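Folivley two-arm cell: progress report, second period
Prepared by Dagný Lykkegaard for Gkikas

Status

The cell ran for most of June. Total logged running time since acceptance is 909 hours, of which 259 fall in this period. Two stoppages were recorded, both on the right arm. The first was a loose connector at the base and was cleared the same morning. The second was finger wear and is covered below.

Maintenance carried out

Rasmus Laur replaced both finger pairs and repeated the zero-position routine on each arm. The old right-hand pair had worn at the tips and no longer closed evenly under light load. Fastener torque on the wrist housings was checked against the Pulirex sheet; no screw needed more than a slight turn. Cable runs were inspected from base to gripper and left as they were.

The clamps on the enclosure frame were tightened before the camera alignment was repeated. Alignment has to follow clamping – last period we did it in the other order and had to discard the result.

Thin and bulky items are both in the handling set.

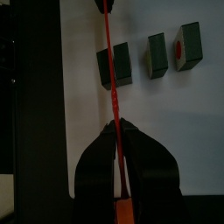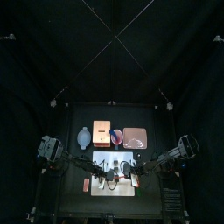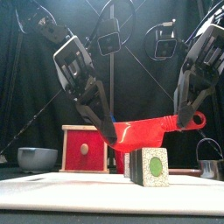 Shared holds remain the more demanding case for the new fingers. If one arm lags, the load goes into the wrist joint of the other, and the controller stops both at the force limit. The limit was left at the factory value for this period. We intend to lower it in steps once the Mela firmware update is in.

Open items

Spare fingers: one pair in stock, minimum should be two. Order placed, delivery date not confirmed.

Wrist camera on the left arm: image drops out at full extension. The cable is suspected – a replacement is on hand and will be fitted at the next planned stop.

Logging: stoppage codes are still entered by hand. Laur has a draft script that reads them from the controller, not yet tested on the right arm.

Budget

Parts spending is within the approved line. The second finger order will be charged to the next period. No change to staffing hours is requested.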